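Handling Glare When You Train a Gripper on a Whiteboard Task

These notes cover how we collect and sort wrist-camera data for the marker task in the Felesau study. They assume you already have a two-finger gripper, a wrist camera, and a policy that takes images and returns short motion chunks. The question we were testing is narrow: does a policy trained on glossy surfaces do better if the training set is labeled for reflections, or is it enough to collect more of everything?

Sota Kaneko wrote the first version of the procedure. Hiyori Murakami changed the sorting step in February, and her version is the one given below.

What you need

A whiteboard with the ceiling lights on, a dry-erase marker, and a tray for tools. Leave the room lights as they are. Early on we hung cloth to block reflections, and the policy trained on those episodes failed as soon as the cloth came down. The recording software is Okabe, and Cadari handles the labels, but any pair of tools that keeps images and joint positions on the same clock will do.

Step 1. Set the approach height

Bring the gripper in low and close, with the fingertips in the camera view near the bottom. The marker should be fully visible before you start recording. Check the tip as well as the barrel. The tip is small and dark, and it is the part the policy needs most when it has to judge the distance to the board.
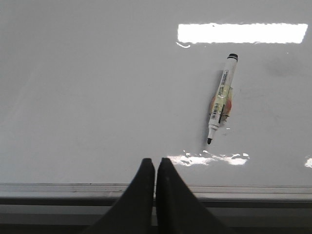
Wrist view of the uncapped marker, with the ceiling light reflected above it and broken glare below.

A start view like this one is useful because the marker lies between two kinds of reflection. The long band has hard edges and is easy to mask with a brightness threshold. The patches lower down have no clear shape, and a threshold either misses part of them or eats into the white barrel. Don't try to fix this by lowering the exposure. We did, and lost the fine edges of the marker along with the glare.

Step 2. Record in short blocks

Record 10 episodes, then stop and look through them before you go on. Move the start pose a little between episodes, and change the wrist angle every few runs so the reflections fall in new places. Keep failed grasps. Mark them as failed and leave them in the set.

Our full set came to 403 episodes. If you have less time, a smaller set is still worth sorting, but keep a separate group for testing and pick it before you train anything.

Step 3. Save views without the marker

Most of our early frames had the marker in them, and the policy learned to expect it. Given a bare shiny surface, it reached for the brightest strip. Adding views of glossy surfaces with no marker on them cut down on these false reaches. Include the lip at the bottom edge and whatever is under it, and let tools in a tray come partway into view. Let the reflections vary too, from sharp strips to faint streaks. Closed fingers are fine in these frames as long as the joint record agrees with them.
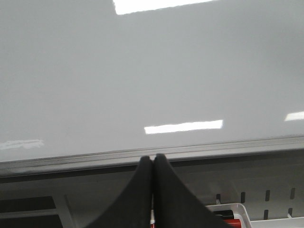
Step 4. Label the reflections

Use 2 labels, "sharp" and "broken." Sharp means a strip with straight edges. Broken covers everything else, including soft streaks. Kaneko's first version had a longer list, and two people labeling the same frames often disagreed. With the short list they mostly matched.

Label the first frame of each episode and any frame where the wrist has turned enough to move the glare. Software can carry the labels across the frames in between, but look over the result by eye.

Step 5. Train and compare

Train one policy with the labels as an extra output and one without. Use the same episodes, the same seed, and the same number of training steps for both. In our runs the labeled policy made fewer false reaches on broken glare. On sharp glare we saw no clear difference.

We have only run this on one board with one type of marker. The next round will use the Sundow arm, which carries its camera higher, so Step 1 will need a new approach height.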